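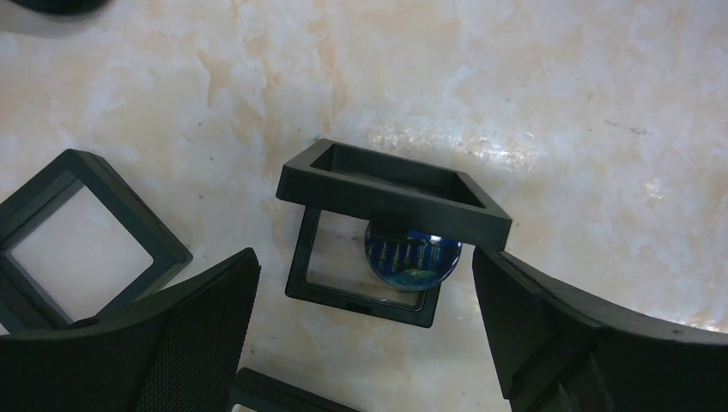

The worktop in question, pale marble pattern, with the glare

Worktop showing every mark — replace, live with, or what?

fransvw
We moved in 6 months ago and inherited a white marble-patterned top with beige veins running across it on the slant. I don't mind how it looks. What I mind is that it's impossible to tell dirt from design. Last night I spent a good while scrubbing at a speck by the kettle which I now believe was installed with the kitchen.

The other complaint is the shine. Under the lights there's a bright patch that follows you about like a portrait in a stately home. My wife wants oak. I want to spend nothing. The fitter who came round from Desmet wants us to have new cupboards as well, on the grounds that he was already here.

Has anyone had a glossy top made duller without wrecking it?
Frans

Puddingbasin
What's it made of? You can't ask about dulling a surface without saying what the surface is. Real marble, laminate and quartz are three different conversations and only one of them involves a polishing pad.

fransvw
The previous owners said "marble". The previous owners also said the boiler was new.

Puddingbasin
Right. Look at the underside by the sink, or anywhere there's a raw edge. If it's chipboard under there you have your answer. If it's the same stuff all the way through, it's stone or something pretending to be stone. And please don't do the vinegar test people keep recommending on here. It works, in the sense that if it's marble you'll have a permanent mark to prove it.

grout_expectations
I've done the vinegar test. I have the permanent mark. I keep the toaster on it.

Jolien_VH
I'll speak up for the pattern. We had plain black gloss in our last place and it was like owning a piano. Every crumb, every fingerprint, and a sort of grey bloom ten minutes after you'd wiped it. We've got the veiny white now and I could lose a whole slice of cheese on it. That's a good thing in a kitchen. You're cleaning too much, Frans.

fransvw
I'm cleaning the same amount. I just can't tell when I've finished.

Jolien_VH
Then stop when you're bored. That's what the rest of us do.

Old Nettle
Oak. Your wife is right. It marks, it moves, it goes black behind the taps, and you'll love it. Ours is 20 years old and looks like the deck of a ship that went down.

Puddingbasin
That isn't the advert for oak you think it is. Somebody has to oil it, and in my experience it's the person who didn't want it.

Old Nettle
Twice a year with a rag. Hardly the galleys.

Puddingbasin
You said "goes black behind the taps" in the same post!

Old Nettle
I said you'll love it. I stand by the whole post.

tealeaf_44
Going back to the glare. Before anyone touches the top, change the bulbs. We had spotlights pointing straight down at ours and it was like making sandwiches in an interrogation. Swapped them for a warmer, weaker sort and put a strip light under the wall cupboards, towards the back. The bright patch didn't go but it stopped being the first thing you saw. Cost me less than a takeaway.

fransvw
That's the first suggestion that fits my budget. What strip did you use?

tealeaf_44
A Hedo one, the stick-on kind. The sticky lasted until December and then it came down on the butter. Use the screws.

grout_expectations
Seconding screws. For cleaning, I use a damp cloth with a drop of washing-up liquid, then a dry one straight after. A lot of what looks like shine going wrong is just smears. The spray we had (Zorkex, green bottle) left a film you could write your name in.

Jolien_VH
I use Zorkex and it's fine. You're using too much of it.

grout_expectations
I used what it said on the bottle.

Jolien_VH
They sell the bottle, of course it says that.

Puddingbasin
Frans, did you look under the edge?

fransvw
I did. I emptied the sink cupboard, lay down on my back with a torch and got a drip in the eye for my trouble. Chipboard. So it's laminate, the marble is a photograph of marble, and the specks are a photograph of specks. I've been scrubbing a photograph.

Puddingbasin
Then leave the sandpaper in the shed. You can't take the shine off laminate without going through the picture. Bulbs, cloth, and put up with it, or replace it. Grullier did ours in laminate with a matt finish, 3 lengths, and it was nowhere near what stone would have been.

Old Nettle
Or oak.

fransvw
Bulbs first. I've told my wife we're "looking into oak", so please nobody send her this thread. And I need to ask about the drip, but I'll start a new one in Plumbing.

Jolien_VH
Is it the trap or the tap? If it's the trap just do it up by hand, don't go at it with a wrench.

fransvw
Can't tell yet. There's a bowl under it.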